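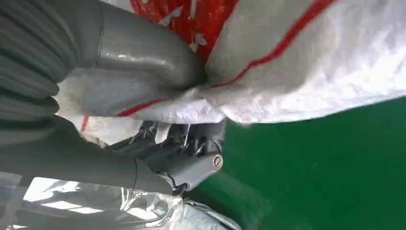 Wiltar rang back at ten and said the new malt flour would always read lower than the old one, and that we should stop comparing the two falling numbers as if they came off the same mill. Fair enough, but I still want our own figures before the next bake.

December, morning. Repeated the dough rest trial with the Hinik flour. Same recipe as last time: 670 g water to the kilo, salt at the usual rate, old levain from the back fridge. Bench was colder than I'd like. Mixed on low, then left it covered.

First fold at 40 minutes, still slack. Second fold better. By the third it held its shape for a bit and then crept outwards again, same as the last batch. Didn't add flour. If anyone wants to try a drier one, write it up on a separate page please, this page is getting hard to follow.

Scaled at 581 g each, 16 pieces. Four went straight into tins as the control, the rest into baskets for the cold rest. Baskets from the Leveck order are a touch shallower than ours and the dough sits proud of the rim — mark which is which next time, I had to guess for two of them.

Baked the tins after lunch. Oven set to 230, but the probe on the left side only got to 211 before I opened the door, so the left-hand pair are pale. Right-hand pair good colour, crumb a bit tight near the base. Taste fine, slightly sour. Crust went soft within the hour, which the old flour didn't do.

Things to check:
— left element, or the probe itself (swap probes first, it's quicker)
— whether Mustonen still do the stronger grade in the smaller quantity
— levain temperature at mixing, I forgot to write it down again

Cold-rested baskets come out tomorrow at 6.30. Please don't move them to the lower shelf, it freezes at the back. Deck oven on by 5.45 if whoever is in first remembers. Steam tray needs filling as well, jug is under the sink.

Filed under: Test Bakes, Flour, Ovens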